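Two arms on the night shift: Vibeke Hviid on what changed at Pelberg

Posted in: Work and industry

Vibeke Hviid has run the assembly floor at Pelberg for long enough to remember when every pump valve that left the building had been put together by somebody sitting at a bench with a tray on the left and a tray on the right. Most of them still are. But since November the firm has also had a two-armed robot, which the staff call Eka, and a small group of assemblers who spend part of their week working with it instead of at the bench.

We spoke in the canteen at half past two, between shifts. She had brought a folder with her and did not open it.

The firm employs 67 people. Of these, 16 work in small-parts assembly, and it was their jobs that everyone talked about when the plan was announced. "I told them at the first meeting that there would be no redundancies that year," Hviid said. "Somebody asked about the year after. I said I couldn't promise that, and I couldn't. It was a bad meeting."

What the firm wanted, she said, was help with the most repetitive part of the job, which is putting pins and plugs into housings. An assembler on a full shift does 600 housings. The work is light, but it is the same movement of the thumb and wrist all day, and the sick leave figures for that section had been the worst in the building for years.

"People imagine it is the heavy lifting that wears you out. We have hoists for that. Our trouble was always hands."

The robot did not go straight on to the line. The supplier, Zondia, recommended a long period of practice on simple shapes first, and the firm set up a corner of the old packing room with a table and a black curtain. There the arms work over a white board with blue pegs and cylinders on it, a good deal simpler than anything in the catalogue.

Hviid had expected that part to take a few weeks. It took all winter. "I had a picture in my head of a machine that arrives in a crate and starts. What we got was more like a trainee who needs the same thing set out for them every morning."

Setting it out is a job in itself. Two of the assemblers, Perla Esquivel and Uriel Escobedo, now do it in turns, along with stopping the run when a part is dropped, noting down what went wrong and putting everything back. It is paid at a slightly higher grade. That caused some feeling at first, Hviid admitted, as the posts were filled in a hurry and not advertised properly. The next two were put up on the board outside the canteen for a fortnight and six people applied.

I asked Esquivel whether she preferred it to the bench. "Some days," she said. "My wrists are better. I sleep better. But at the bench you talk. There were four of us at that table and we talked from seven until three. In the corner I've got the fans and the curtain." She has asked to be kept at two days a week there, with the rest at the bench, and has got it.

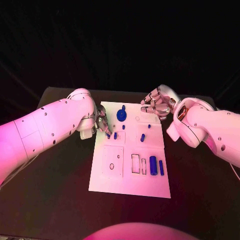 Montserrat Becerra thinks the firm has been too quick to call all this a relief for the staff. She told me the wrist problems could have been dealt with years ago by moving people between tasks every two hours, which the assemblers had asked for more than once, and that the money was only found when there was a machine to spend it on. She also wants it written down who decides when a job passes from a person to the robot. At the moment, she said, it is whoever happens to be in the room.

I put this to Hviid, who did not dispute much of it. Rotation was asked for and turned down, she said, and it was turned down by her. "We had an order book that was very tight, and every changeover costs you a quarter of an hour. I thought I couldn't afford it. Now we rotate anyway, because the robot work has to be staffed, and the output is the same. So I was wrong about that."

On the second point an agreement is being drafted. As it stands, no assembly task can be moved over until the people who do it have watched it done for a full week and had their say in writing. Hviid would like it signed before the summer shutdown. Becerra would like the week to be a month.

So far the robot has been tried on one real product, a plastic plug that goes into the side of a housing. It ran through the night on a batch of 1,000 and finished almost 600 of them before the morning shift came in. The rest were done at the bench by lunchtime. Hviid does not regard it as a failure. A person would have been faster, she said, but she has never been able to find people for nights, and has stopped trying.

Cirilo Tlapale, the oldest of the bench assemblers, was asked to check that batch by hand. He rejected eleven. "Seated crooked," he said. "You feel it with your nail before you see it. I showed Uriel and he wrote it down for them." He was not sure what happened to the note after that. He has two years left and has said he will not be applying for the corner.

What does worry Hviid is how new people will learn. Plugs and pins are where everybody started, and after a few months of them a beginner had a feel for the parts and could be moved on to valves. If the easy work goes to the robot, the first job a newcomer gets will be a difficult one. Manríquez, the firm that makes the housings, has run into the same thing and now keeps some of its simple work back for trainees on purpose. Hviid is going over there on Tuesday to see how they do it.

She has one post open in assembly at present. The advert mentions the robot in the fourth line. An earlier version had it in the first, and they had two replies.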